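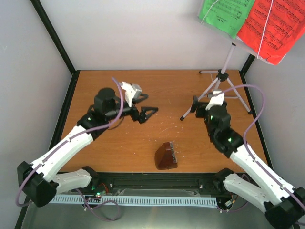
So I've been going back and forth on this since July and my household is sick of hearing about it, so you get to hear about it instead. How do you make gray paint and orange wood stop fighting each other? We bought a house where every wall downstairs had been painted the same pale gray right before it went on the market, and every piece of wood we own is some version of honey. Put an orange-brown tabletop next to pale gray walls and the wood goes pumpkin and the walls go kind of blue. I have window trim doing the same thing, a bookcase doing the same thing, and a staircase that I can see from the couch, so there's no getting away from it. I don't hate the wood! I grew up with this wood. I just want the downstairs to feel like one person picked things out for it.

Background, for those who like background. North-facing living room and dining room with a wide opening between them. The dining wall is 91 inches from the corner to the opening, so whatever I do in one room shows in the other. The ceilings are plain white and staying that way because I have done ceilings once and my neck still remembers. Floors are a medium oak, a bit yellow, in good shape except by the back door.

Things I've already tried: warmer bulbs (helps at night, does nothing at noon), a cream rug (looked dirty next to the gray, went back), and a whole lot of squinting at sample cards from the Fraser line. The one I keep coming back to is a warm off-white with a little green in it. My sister-in-law says it looks like a dentist's waiting room. It kind of does, on the card.

The other direction is to go darker on the wood and leave the walls alone. I do love a really deep reddish-brown with a gloss on it, the kind where the light makes a white streak along a rounded edge. My grandmother's sideboard was like that and you could practically check your teeth in it. My worry is that red is only orange with better manners, and I'd end up with the same argument in a darker room. 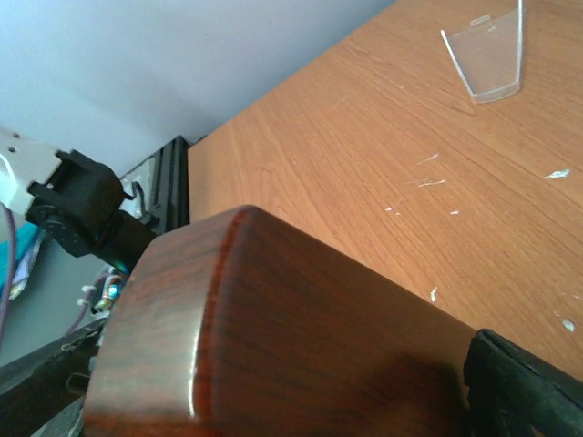

What it would cost me

Homex quoted $456 to paint both rooms, walls only, which seemed fair to me until I remembered I own a roller. Doing it myself would be about $200 with decent paint and new tape. Restaining I haven't priced, since I got as far as the words "strip all trim" and closed the tab.

So which would you change, the walls or the wood? And has anyone lived with both and just gotten used to it? I'm open to that too. Thanks in advance, and sorry for the novel.

– pumpkintrim

dustybaseboards
Walls. Walls, walls, walls. Paint is a weekend and trim is a season of your life. I stripped the trim in one bedroom (one!) and found a layer of green under the brown under the varnish, and there is still a door leaning in my garage waiting for me to feel strong.

Also your off-white with a bit of green is the right instinct. Green calms orange down. Tell your sister-in-law the dentist has good taste.

lowtidehouse
I'm going to disagree a little. I had orange trim with a greeny cream for six years and it looked fine, but fine was as far as it got. Everything was sort of the color of soup. What finally worked for me was going properly dark on the walls, a muddy olive, and then the wood looked rich and on purpose. With north light you aren't going to get a bright room whatever you do, so you may as well enjoy it.

dustybaseboards
Olive in a north-facing room, though? She'll need a headlamp to eat dinner.

lowtidehouse
We eat dinner by lamps. It's nice! Come over.

mapleandmoss
Can I ask what undertone the gray has? People say gray like it's one color. I've painted a lot of rooms in my life (three kids, everybody wanted a change every two years) and there's gray with brown in it, which gets along with just about anything, and there's gray with blue or violet in it, which will pick a fight with a honey floor every single time. Tape a sheet of plain printer paper to the wall and look at it around ten in the morning. If the wall looks lavender next to the paper, you have your culprit and you can leave the poor trim alone.

I learned this the hard way in a back hallway that I swore was gray and that my youngest called the purple hall until she left for college.

pumpkintrim
Okay I did the paper thing and oh no. It's so blue. I've been calling it gray for a year. There's a light wall in there with nothing on it, and where it comes down to the wood there's only that soft little line between the two, and I swear the whole disagreement is happening right along that line. Look at the wood by itself and you'd call it warm. Look at the wall by itself and you'd call it clean, or crisp, or whatever the flyer said. It's when your eye goes across from one to the other that it gets cranky. I feel a bit silly that it took a sheet of printer paper. Does this mean a browner gray would do it and I don't have to go off-white at all?

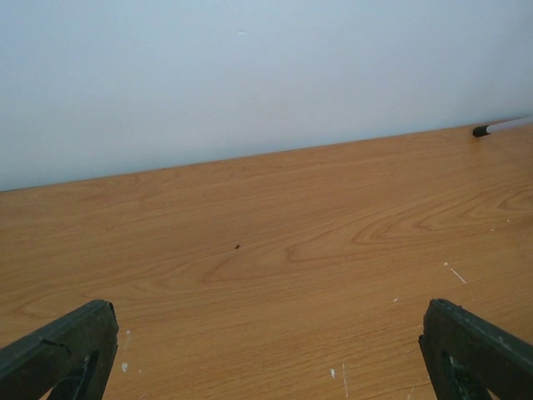
mapleandmoss
A browner gray would get you most of the way, yes. I'd go a shade lighter than you think, too, because brown grays get heavy in north light and then you're in a mushroom. Buy the little sample pots and paint them on poster board, two coats, right out to the edges. Don't paint squares straight on the wall or you'll be comparing every one of them to the blue that's around it. Then lean the boards against the trim and leave them there a few days. Look at them when you're tired and cross. If you still like one when you're cross, buy it.

cornerlotkim
Chiming in for the just-live-with-it crowd, which seems to be only me. We had orange everything and I changed nothing but the stuff in between. A big plant, navy curtains, a dark green lamp. Your eye needs somewhere to land that isn't wood or wall. You said you tried a cream rug, but cream is sitting right there between your two problems, so of course it looked dirty. Try a rug with real color in it, a faded red or a blue, one with some of the honey in the pattern too.

I got mine secondhand for $30 and it has a stain under the couch that I've never once thought about since the couch went on it.

lowtidehouse
Seconding the rug. I'd still paint but I'd get the rug first and pick paint to go with it. It's so much easier in that order. There are a million paints and not very many rugs you can stand.

dustybaseboards
Third on rug first. See, we can agree on things.

varnishweather
Wood person here, a little late to the party. Before you decide the wood is too orange, clean it. I mean really clean it. Old varnish hangs on to a film of cooking grease and furniture polish, and it all goes amber over time. I did a kitchen table last winter that I was sure needed stripping, and after a good wash and a wipe with Tutex it came up a full shade lighter. It was still honey, mind you, but a honey you could live with. The stuff smells like a shoe store for a day or so, so open a window.

Pay attention to the flat surfaces as well. A honey tabletop collects every little white speck and pale scratch and they show up far more than they would on something paler, and I think half the time when people say the color bothers them it's the wear they're seeing. You get those long wavy grain lines, which are lovely, and then a scratch going across them, and the scratch wins.

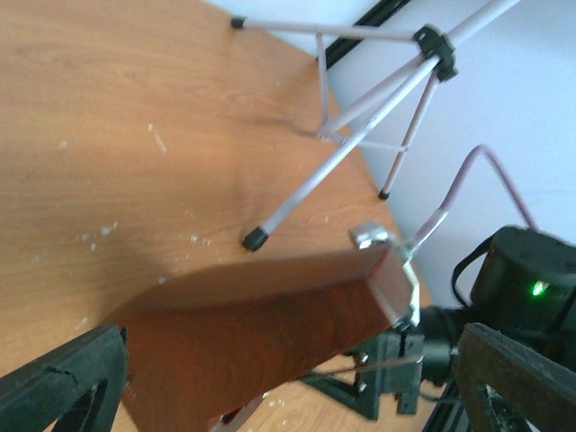

Anyway, test in a spot behind a door first, and if the rag comes away brown, keep going until it doesn't. Don't scrub with anything green and scratchy. For the scratches themselves a wax stick a hair darker than the wood is better than a perfect match. A perfect match always goes on looking lighter and then you see it forever.

I'd stay away from restaining darker, by the way. Red over orange in a room with orange floors gets you a cigar box. It's beautiful on one piece. On the trim of two rooms plus a staircase I think you'd regret it, and there's no cheap way back from it.

cornerlotkim
My staircase is cigar box. I like my cigar box.

varnishweather
Fair enough! What color are the walls around it?

cornerlotkim
White. Very plain white. It came that way.

varnishweather
That'd do it. A staircase is also kind of its own piece of furniture, so it can get away with more.

pumpkintrim
You people are wonderful and slightly contradictory. Current plan is to wash the trim, then go looking for a rug, then three sample boards: the green off-white, a browner gray, and (for lowtidehouse) one olive, which I will lean in the darkest corner and report back on. The bookcase might go upstairs. It's a Stestora one and it's the orangest thing in the house by a mile, and it isn't even real trim, so I don't owe it anything.

Does it matter which room I start with? I was going to do dining first because there's less to move.

mapleandmoss
Do dining. But buy the paint for both rooms in one go and have them mix it all at once. With that wide opening you will see it if the second batch is off by even a little, and then we'll be back here in spring.

dustybaseboards
And take the outlet covers off. Don't paint around them. I know you're thinking about it.

pumpkintrim
I was thinking about it.

lowtidehouse
Olive report please, whenever you get to it. Evening light, lamps on, give it a fair shot.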